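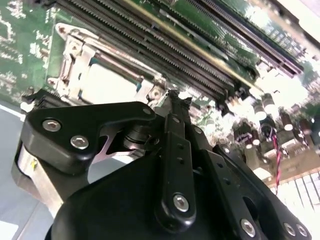

**To:** disassembly-methods list
**From:** Margit Hovland
**Subject:** Re: [disassembly-methods] contact threshold vs. learned stop

Onyekachi Eze wrote on Monday:

> Margit, two questions on the Trallonora draft. First, is the stop signal
> learned from the wrist camera alone, or do you feed it joint torque too?
> Second, the table gives 1729 training runs but the text says 3600. Which
> one is right?
>
> Also, has anyone tried the fixed threshold on a board still in its case?

Hi Onyekachi,

Both numbers are right, but the text needs fixing. We recorded 3600 approaches to the board. After Bello removed the ones with a bad time stamp or no contact at all, 1729 were left, and those are what the model was trained on. I'll put both in the table.

The stop signal uses wrist images plus torque on the last two joints. Images alone did badly near shiny parts. Glare on a socket bracket or a capacitor top was often read as contact, and the arm stopped short. Torque alone stopped too late on thin parts such as memory latches. 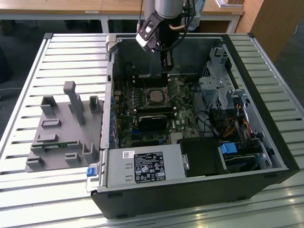

On the last question, yes. We ran 211 test approaches with the tower on its side and the board left in place. The fixed threshold needed retuning for each area of the board. The learned stop did not, though it was slower – roughly a third more time per approach. Most of that is the image step, and Loukia thinks it can be cut by running it only in the last stretch before contact.

Two limits I should have put in the draft:

- We used 5 board layouts, all green. I would not claim anything for other colors.
- Loose cables are still a problem. If one touches the finger, the model usually calls it contact.

Polyxeni has the raw torque logs on the Unska server. Ask her for access if you want to rerun the threshold baseline. The split file there is the old one, so wait for Bello's new upload before you compare numbers.

Margit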